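Tipps aus der Werkstatt: Dem Greifer Küchenhandgriffe beibringen

Wer einen Greifarm per Fernsteuerung anlernt, führt ihn selbst durch die Aufgabe und zeichnet dabei auf. Die folgenden Hinweise stammen aus unserer Arbeit mit Roltora, der Übungsküche in der Simulation. Sie gelten weitgehend auch für den echten Arm auf der Arbeitsplatte.

Vor der ersten Aufnahme

Steuergerät anschließen, Greifer einmal ganz öffnen und ganz schließen. Stimmt die Bewegung am Handgriff nicht mit der am Bildschirm überein, neu kalibrieren. Den Arm immer aus derselben Grundstellung starten. Die Aufgabe vorher in einem Satz aufschreiben, zum Beispiel »Brot greifen und anheben«. Alles, was nicht in diesem Satz steht, gehört in eine eigene Aufnahme.

Anfahren

Den Greifer früh öffnen, am besten schon in der Grundstellung. Wer erst kurz vor dem Brot öffnet, stößt leicht mit einem Finger an und schiebt es weg. Die letzte Strecke langsam fahren und das Handgelenk dabei nicht mehr drehen. Die Ansicht vom Handgelenk hilft beim Ausrichten: Liegt das Brot seitlich versetzt, erst zur Seite korrigieren, dann weiter vorfahren.

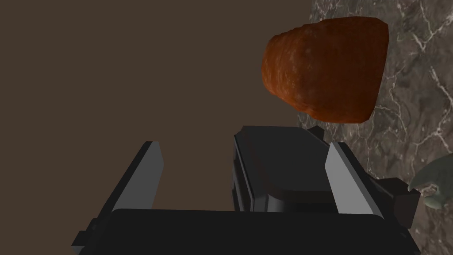
Anfahrt auf das Brot mit geöffnetem Greifer

Runde und gewölbte Teile möglichst an der schmalen Seite fassen. Passt das Teil nicht zwischen die Finger, die Aufnahme abbrechen und einen anderen Winkel wählen. Drücken und Nachschieben lernt der Arm sonst mit.

Lange, dünne Teile

Bei Stangen und Stängeln zählt die Stelle, an der man zugreift. In der Mitte gefasst bleiben sie ruhiger, am Ende gefasst ragt viel heraus und schwenkt bei jeder Drehung mit. Manchmal ist das Ende trotzdem richtig, etwa wenn das Teil aufrecht in ein hohes Gefäß soll. Dann nach dem Schließen eine kurze Pause machen und erst danach anheben.

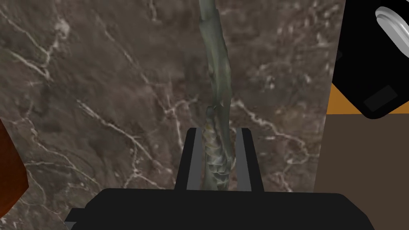

Gedreht wird erst, wenn ringsum genug Platz ist. Ein langes Teil verdeckt außerdem einen Teil der Handgelenkansicht, deshalb beim Transport auf die zweite Ansicht von der Seite wechseln. Pongsak Phuthong fährt solche Strecken grundsätzlich in zwei Zügen: erst hoch, dann hinüber. Das dauert etwas länger, die Wege sehen dafür von Aufnahme zu Aufnahme ähnlich aus.

Leere Wege

Auch die Fahrt ohne Teil im Greifer gehört zur Vorführung. Viele werden hier hastig und ziehen den Arm in einem Bogen zurück. Besser ist eine ruhige Fahrt mit offenen Fingern und genügend Abstand zu Kanten und Geräten. An überstehenden Teilen nicht entlangstreifen, auch wenn die Simulation es durchgehen lässt.
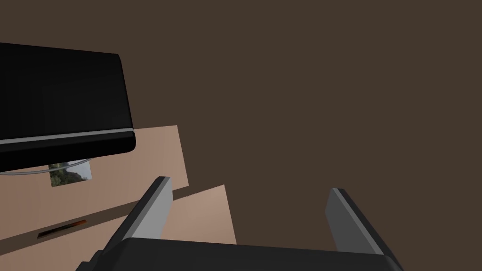
Offener Greifer, nichts zwischen den Fingern

Wie viele Durchgänge?

Für einen neuen Handgriff nehmen wir 20 Durchgänge auf und sehen sie uns am Stück an. Nach jeweils fünf die Teile anders hinlegen, sonst merkt sich der Arm nur den Platz. Unser Bestand für die Küche umfasst inzwischen 789 Aufnahmen, aussortiert wird weiterhin von Hand.

Löschen sollte man:
Aufnahmen mit langem Zögern mitten im Weg
Aufnahmen, in denen das Teil aus den Fingern gerutscht ist
Aufnahmen ohne klaren Anfang aus der Grundstellung

Missglückte Griffe, die man sauber korrigiert hat, kommen in einen eigenen Ordner. Sombat Chuensuk verwendet sie später, um das Nachgreifen zu üben.

Pausen und Ablage

Nach einer Stunde am Steuergerät werden die Bewegungen ungenau – dann aufhören oder sich abwechseln. Dateien gleich benennen, mit Aufgabe, Teil und Kürzel der Person. Das Kürzel ist nützlich, wenn zwei Leute denselben Griff verschieden vormachen und man sich für eine Art entscheiden muss.

Stand: 5. Dezember 2022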